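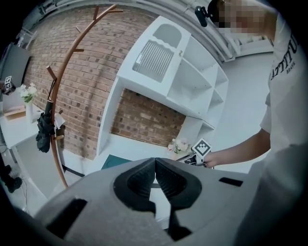

Section 6. Setting Up the Podero Scale and Label Unit

This section applies to the standard Podero bench unit as supplied to Suncombe packing rooms. It covers placement, connection, leveling, the first label run, and the entry of bag and box weights. Sites with the older Bevan scale should complete the removal procedure in Section 5 before continuing.

We use cookies to remember your manual language and region. By continuing to browse you accept our cookie policy. Accept | Manage settings

6.1 Before You Begin

Confirm that the following items are in the carton:

- scale base and steel weighing plate
- label printer with one starter roll
- power supply and wall cord
- data cable, gray
- leveling wrench
- registration card

Keep the carton and both foam inserts for the length of the warranty period. Units returned without the inserts may be refused by the carrier.

CAUTION: The rated load of the scale is 25 pounds. Do not lean on the weighing plate or use it as a step, even with the power off.

6.2 Placing the Unit

1. Select a table or bench that does not move when pressed at the corners. Folding tables are not suitable.
2. Place the scale base at least 16 inches from any fan, heater, or open window.
3. Set the printer to the right of the base. Left-side placement is permitted, but the data cable must then be passed behind the base and not under it.
4. Lower the weighing plate onto the four posts. The plate is seated when no gap can be seen at any post.
5. Turn each foot with the leveling wrench until the bubble rests inside the circle. Adjust the rear feet first.

NOTE: Stock shelving should be within reach of the operator but must not touch the table. Shelving that touches the table can pass movement to the scale when items are put away.

6.3 Connecting and Starting

1. Connect the gray data cable to the port marked PRINTER.
2. Connect the power supply to the base, then to the wall outlet.
3. Press and hold POWER until the display lights. The self-test takes 25 seconds. Nothing may be on the plate during this time.
4. When the display shows 0.00, press UNITS to select pounds or kilograms.
5. Enter the four-digit site code printed on the registration card.

If the display shows E-16, the plate was loaded during the self-test. Clear the plate, switch the unit off, and repeat from step 3. If the display remains blank, refer to Section 9.

6.4 Entering Bag and Box Weights

The unit subtracts the weight of packaging from the total shown on the label. This figure, called the empty weight, must be entered once for every type of bag and box in use at the site. Up to 486 types can be stored.

1. Place one empty bag or box on the plate. Include the lid, tray, and any liner.
2. Wait for the STEADY light.
3. Press STORE and enter the item number.
4. Press STORE again to confirm.

Bags should be folded or gathered so that no part touches the table. A bag that hangs over the edge of the plate will give a low reading.

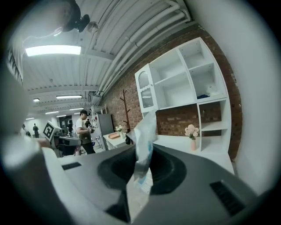 Figure 6-1. Translucent plastic bag with blue printing.

Bags from different suppliers may look alike and differ in weight. Store a new empty weight whenever the supplier changes, and write the new item number on the shelf card. Item numbers must not be reused until the next Stisevora stock list has been received.

Boxes with a lift-off or sliding lid are to be stored as a single item. The lid may be set on the plate beside the base of the box if both fit within the raised edge. Weigh filling material together with the box only if the same amount is used in every order.
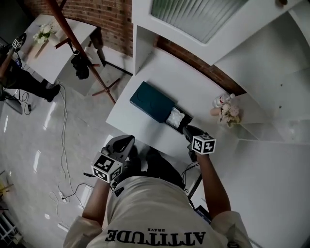 Figure 6-2. Dark teal box with the lid partly off, showing white contents and black inner tray.

6.5 First Label Run

1. Open the printer cover and confirm that the labels feed from the top of the roll.
2. Close the cover until both sides click.
3. Press TEST. Three labels are printed.
4. Check that the border is complete on all sides of each label. If one side is missing, move the paper guide one notch toward that side and press TEST again.
5. Attach the last test label to the inside cover of the site logbook.

CAUTION: The print head is hot after use. Allow the printer to stand for 6 minutes before touching any metal part.

6.6 Daily Start

Switch the unit on before the first order is packed and confirm a reading of 0.00 with the plate clear. Record the reading in the logbook. Wipe the plate with a dry cloth; spray cleaners must not be used on or near the base. For monthly checks with the test weight, continue to Section 7.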